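Stop Handing Me a Free Tote Bag

22 September 2025

I own 19 tote bags. I counted them in July when I moved apartments, and I only remember paying for two. The rest were given to me at checkout counters, at a dental conference, at a library book sale, at my cousin's wedding, and once inside another tote bag. My view is that stores and event planners should stop giving them away, and that the rest of us should start saying no when they do.

I have nothing against the bags themselves. A sturdy cloth bag that gets used twice a week for ten years is a good thing to own. My two paid ones are like that. One came from a hardware store that has since closed, and the handle has been sewn back on with fishing line. It holds a gallon of milk and a sack of potatoes and I would be sorry to lose it.

The trouble starts with the third bag, and the fourth. A bag that sits in a closet replaces nothing. Somebody grew the cotton, somebody wove it and dyed it and printed a logo on it, and it went on a ship and then a truck. All of that was supposed to be paid back by use. If the bag is never used, it was just a slow and expensive way to make a rag.

I worked for 18 months in the office of a small kitchenware company called Mornier. Part of my job was ordering giveaways for trade shows. We picked totes because they were cheap per piece and had a large flat side for the name. I don't remember any talk about whether people needed one. My manager, Eirlys Pumphrey, kept a box of other companies' totes under her desk and used them to line the trash can. She was a sensible person and she still signed the order every year, and so did I fill it out every year. At the end of the last show I worked, we had two full cartons left over and paid to ship them home.

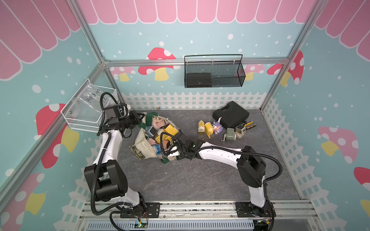 How many cloth bags does a household need? Count the most bags you have ever carried home from one shopping trip and add one for the wash, which for most people comes to five or six.

I have tried that number on friends and they mostly agree with it and then admit they have three times as many. The extras live in a bag of bags behind a door. Some are too thin to trust with a jar. Some have handles so short they can't go over a shoulder in a winter coat. A few are nice enough that people feel bad getting rid of them, so they don't use them and don't throw them out.

I should be fair to the other side. Elżbieta Śliwiński, who runs the food pantry near my old place, told me she is glad to have donated totes, because families come in on the bus and paper tears in the rain. She takes all she can get before the holidays. But she also said she gets far more in the spring than she can hand out, and that what she asks for and rarely gets is the big kind with a flat bottom. The giveaway bags are nearly all the small kind. They were sized for a brochure and a water bottle.

People also say the bags are good advertising. Maybe. I carried a bag from a company called Probert for most of a year and could not have told you what they sell. I looked it up while writing this and it is payroll software. I have never needed payroll software. Whatever they spent on me was wasted, and they will never find out.

Then there are the stores that use the bag to sell you something else. Cleva, the housewares shop downtown, will give you a tote if you spend 60 dollars. I have watched a man at that counter go back for a dish brush to get over the line. He may have needed a dish brush. I think he wanted the bag, and I think he wanted it because it was free, and I understand him completely because I have done the same thing with socks.

There are simple ways to fix this. A store can ask, "Do you want a bag?" before putting one in your hand. Most don't ask. A conference can put a box by the door where people leave bags they brought from home and other people take one if they need it. The last dental conference I went to gave each of us a bag, and the bag held a pen, a schedule and a smaller bag. I would have been fine with the schedule.

Companies that want to give something away could give something that gets used up. Zivora, the garden center out on the highway, hands out seed packets with its name and phone number on them. I planted the beans. They did all right - the ones by the fence did better than the ones in the tub - and I still have the packet in a drawer with the phone number on it. I have called that number twice to ask about hoses.

As for the bags you already have, wash them and pick the ones you like. Keep those by the front door or in the car. Take the big strong ones to a pantry after calling to ask if they want them. The thin ones make decent dust rags if you cut the handles off first, and they are fine for storing onions. I got mine down to seven this way over the summer. I have been offered four more since then and took one, at a funeral, where it seemed rude to refuse.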